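Why Is the Thing You Want Always at the Bottom of the Bin?
By Ayana Workneh
June 2024

You know the bin. Every house has one. It's where toys go when a grown-up says "clean this up" and you have two minutes before dinner. Everything fits, more or less, and the floor looks wonderful. Then the next day you want one small yellow car, and the bin has eaten it.

Bins don't eat cars. Your car has gone for a trip downhill, and gravity bought the ticket.

When you drop things into a bin, they don't lie flat and neat like slices of bread in a bag. They land on each other at silly angles, and that leaves gaps. A pile of toys is full of gaps. If you could look inside it, you'd find little caves everywhere, with air in them and probably a raisin.

Small things fit through the gaps. Big things don't. Each time you dig around or shove the bin with your foot, everything jiggles, and the small stuff slips down a little farther. The big stuff gets left on top, looking important. You can see it in a box of cereal too: the dust and crumbs end up at the bottom, waiting for whoever gets the last bowl. (In my family that's me.)

Scientists have a name for part of this. They call it the Brazil nut effect, after the big nuts that often end up on top when you shake a can of mixed nuts. People have written serious papers about it, with graphs.

Try it yourself

You need a clear jar with a lid, some dry rice and 4 marbles. Put the marbles in first and pour rice over them until the jar is around half full. Put the lid on. (Please put the lid on.) Now shake the jar up and down and watch for marbles. If they're shy, keep going. My neighbor Obsa Assefa tried it without the lid and was still finding rice in August.

What about the walls?

Some bins have straight sides and some have sides that slope in toward the bottom. With sloping sides, things slide toward the middle and heap up there. It makes them easy to grab and also easy to bury.

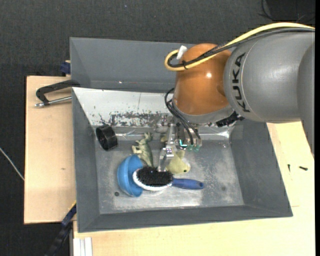
Filed under: HOME SCIENCE / Piles

A hairbrush is a good thing to find in a pile. It's long, so it can rest across other things like a plank across a ditch, with one end over a blue bowl. It isn't going to slip through a gap by accident.

The bowl has its own trick. Tipped on its side, a bowl can hold a big cave open in the middle of a pile, and small toys can roll right into it. So if your car is missing, check the bowl before you blame your brother.

And if you'd like to find things faster, use a wide, shallow bin. There's less bottom-of-the-bin for things to sink to. You could also sort your toys before you put them away, but I've seen your room.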